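Wash Day at Jillbridge – Gallery from the Laundry Room

After the title I put directly the first picture, and more words come further down the page.

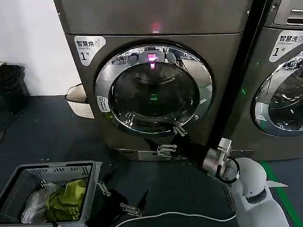
The Machines, Dryer Number One and Washer Number One

The dryer is the dark grey one with the label "Smart dry" and a large 1. Beside it is the washer, "Smart wash", also with a large 1. The Chinese characters on the labels are bigger than the English ones in my memory, but everybody finds the right door after the first visit.

About this page

My name is Eero Väisänen and I live at Jillbridge since July. I made this page for the neighbours who have moved in after me, and also for my sister, who wanted to know how I wash my clothes in the new place. I like laundry rooms. At home we had one in the cellar of the Lappalainen building, where my family rented for 19 years, and my mother kept her own stool there. The room at Jillbridge is smaller, but I have become fond of it.

There is one gallery picture so far. The rest of the page is my notes to it, a line or two for each thing, and some that became longer than I planned.

The round door

The chrome ring is wide and very shiny. It shows back a good part of the room, with a pink glow near the top. I polish it sometimes with a dry cloth when I am waiting, although it is not my duty. Fingerprints come back in one evening.

The window

The glass is tinted and the drum behind it looks dark. Please put your hand inside and feel all the way to the back before you go upstairs. I have left socks there three times, always black ones.

The small lights

One pinkish red on the upper panel of the dryer, one green at the left side of the washer. I will not write here what each colour means, as I am not certain myself and I do not want to teach it wrong.

The code sticker

It is the small white square on the front, to the left of the door. When you have trouble with it, clean your phone camera first. This helped me more than once.

The baskets

A black plastic one with slotted sides, and a white woven one with a loop handle beside the dryer. I prefer the woven kind for shirts and bed linen, and the plastic kind for towels, which are heavy when they come from the washer. If you buy a basket, buy one with a handle that you can hold in one hand. You need the other hand for the door on the stairs.

The floor

Dark blue-grey, with a bright green stripe. I enjoy this stripe very much. It is the most cheerful colour in the whole building, and I have told the Wulano office that the stairwell should get one too. They answered politely.

How I do my own wash

I take one load of light clothes and one of dark. Jeans and hooded sweaters I turn inside out, and I close all zippers. I shake every piece before it goes in the dryer – my grandmother did this before she hung anything on the line, and I think it saves me half of the ironing.

Wool I do not put in the dryer at all. I lay it flat on a towel in my room, on top of the bookcase, and turn it over in the morning. My blue sweater was once a size for a grown man, and now it belongs to my sister's boy.

For towels I use less powder than it says on the box. I had Civora powder for the first months and it smelled too much of flowers for me, so now I buy one without perfume. With the perfume-free powder the towels are also softer, or so it seems to me.

Folding

I fold downstairs if I am alone and upstairs if somebody is waiting. Fitted sheets I cannot fold. I roll them, put them inside the pillowcase that belongs to them, and the shelf looks tidy enough. Mrs. next door has tried to show me the correct way with the corners and I thank her for the patience.

A few requests

Please take your clothes out when they are finished. If you must move the clothes of another person, put them in a clean basket and not on top of the machine. Empty your pockets, also the small one on the jeans. A paper tissue in a dark wash is a sorrow for everyone who comes after.

Found things

I keep found things in a jar on my kitchen shelf. At present: one grey button, one earring with a small leaf, one key with no tag. Ring my bell in the evening if something is yours.

More pictures will come when I have done the drying racks and the ironing corner. If you have nice ones of your own, bring them to me and I will add them with your name, or without it if you prefer.

Page last changed 2018-12-31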